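Quick answers for people renting a stall or dropping off at the Kemska toy & fabric swap. Written fast, will tidy up later. Last changed June 2019.

## Dropping off

**When can I bring stuff?**
Fridays 3 to 7, Saturdays from 9. Not Sunday mornings, the door is locked and the bell doesn't work.

**Where exactly?**
Side entrance, Baran street side. Green door, up the ramp. Front entrance is the dentist. Please stop leaving bags with the dentist.

**How much can I bring?**
Two big bags per family per visit. Moving house or clearing out a whole nursery? Write to Vitória Macedo first and she'll find you a slot.

**Do I need an appointment?**
No, except for the clear-outs above, and anything that needs two people to carry.

**What do you take?**
- soft toys, any size that fits through the door
- kids' clothes up to age 10
- bags, backpacks, slings, straps
- fabric pieces, half a yard or bigger
- wooden toys, puzzles (complete!!)
- picture books

**What don't you take?**
Car seats. Cribs. Bike helmets. Anything with a battery that's leaking. Pillows. VHS tapes, we still have a box from last year.

**Puzzle with one piece missing?**
No. Sorry. Tape a note on it and offer it on the free table yourself, some people don't mind.

## Points and money

**How do points work?**
You bring things, you get points on your card, you spend points on other things. Small item 1 point, medium 3, large 5. Clothes are always 1 except coats and snowsuits.

**Do points run out?**
After a year. We used to let them sit forever and then somebody turned up with a shoebox of old cards.

**Can I just pay?**
Yes. Cash only for now. Edgars Jaunzems is looking at card readers, ask him not me.

**What does a stall cost?**
17 for a half table, 30 for a full one. Covers the whole Saturday. Pay by Wednesday or the table goes to the next person on the list. There's a list.

**Refunds?**
Up to two days before, all of it. After that no, but you can pass your table on to a friend. Tell us the name.

**I lost my card.**
We have the balances in a book. Give your name at the desk and be ready to wait a bit on Saturdays.

## Washing and condition

**Does it have to be clean?**
Yes. Washed and dry. Damp bags get handed straight back, we had mold in May and lost most of a shelf.

**How do I wash a big plush toy?**
Check the label. No label: pillowcase, cold, gentle, knot the top. Air dry for two days, squeeze the middle, if it feels cool it's still wet inside. Don't put fluffy ones in a hot dryer, the fur goes crunchy and it does not come back.

**Smoky or perfumed things?**
Air them outside for a week first. If you can still smell it, so can we.

**Loose eyes, buttons, open seams?**
Small repairs fine, put a saftey pin with a bit of red yarn on the spot so we find it. Loose eyes we cut off and replace with stitching. No exceptions for under-threes.

**Who does the mending?**
Rasmus Sproģis and whoever sits down next to him. Thursdays from 6. You can bring your own thing and use the machines, thread is free, zippers aren't.

## Soft toys and straps

**Do you sort by color?**
By size. We tried color once. Lasted a morning.

**Can straps and webbing go in with the plush?**
Please no. They wrap round everything and you end up pulling out three bears to get one belt. Roll them, rubber band, seperate bag.

**Are there length rules for straps?**
For toy bags and kids' things we shorten anything long enough to go round a neck. Grown-up bag straps stay as they are.
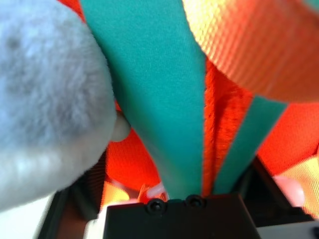

## Stalls on the day

**Set-up time?**
From 8. Doors open to the public at 9:30, be done by then. Unload in the yard, then move the car to the Binska lot, it's a five minute walk.

**How many stalls are there?**
27. Max. The fire people were clear about that.

**Can I bring my own rack?**
If it stands inside your table space. No racks in the aisle.

**Food?**
Coffee and buns by the stairs. Don't sell food from your stall, needs a permit.

**Leftovers?**
Take them home or sign them over to us for points. Anything left behind after 4 goes to Alora on Monday and you won't get it back.

**Who do I ask if something's wrong?**
Ivars Org, orange vest. Or the desk.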